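Vimum: a task sequencer for a two-arm coffee station
Project report, Studton robotics lab
Siwan Samuel, Rutilio Varela, Leonie Riedl
Supervisor: Cledwyn Phillips

1. Goal

We wanted one program that could run both arms through a coffee task without hand-written waits. The old code, Oren, used fixed delays between steps. If one arm was slow, the other moved anyway.

Vimum replaces the delays with conditions. Each step names what must be true before it starts, and the planner holds the arm until the wrist cameras and joint readings agree.
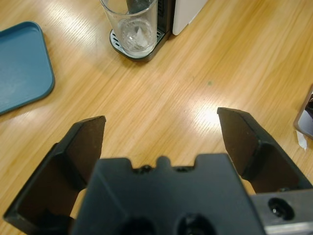 2. Perception

Object poses come from a small network trained on 346 labeled views. Leonie did the labeling in August. The glass was the hardest class - clear objects gave poor depth, so we dropped depth for it and used the color image with a known table plane.

Glare on the wood caused false edges. We mask any region above a brightness limit before fitting poses.

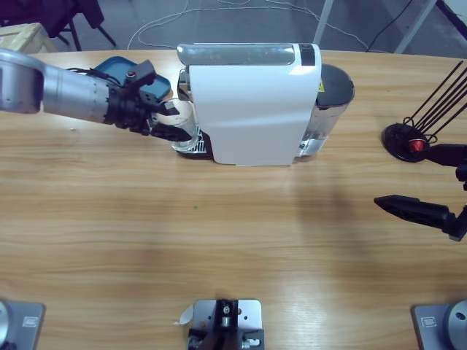
3. Arm coordination

The two arms share one table map. An arm reserves the cells it plans to pass through and frees them once it has left. Planning for a single move is capped at 300 ms. If no path is found, the arm stays where it is and the request goes back in the queue.

Rutilio wrote the reservation code. The first version could deadlock when each arm waited on the other, so we added a fixed priority: the arm with the hand goes first. 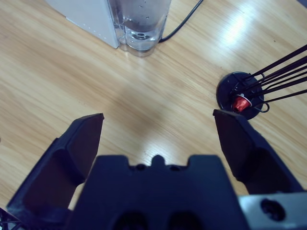
4. Grasp planning

The capsule stand has thin rods that our pose network often missed. We fit the round base instead and set the approach direction from that. The planner samples 1,000 grasp poses around the base and rejects those where a finger would touch the rods.
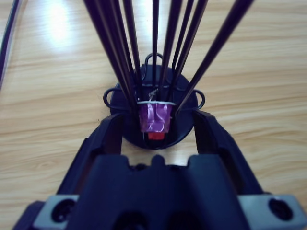 The final approach uses slow velocity control, with a stop on motor current. Siwan tuned the current limit by hand, and it has to be set again if the fingers are changed.

5. Open problems

Of the faults we logged in simulation, 29 came from stale poses - the planner used a position from before the last move. A time stamp check is written but not merged. The code and launch files are in the Bevan folder on the lab server.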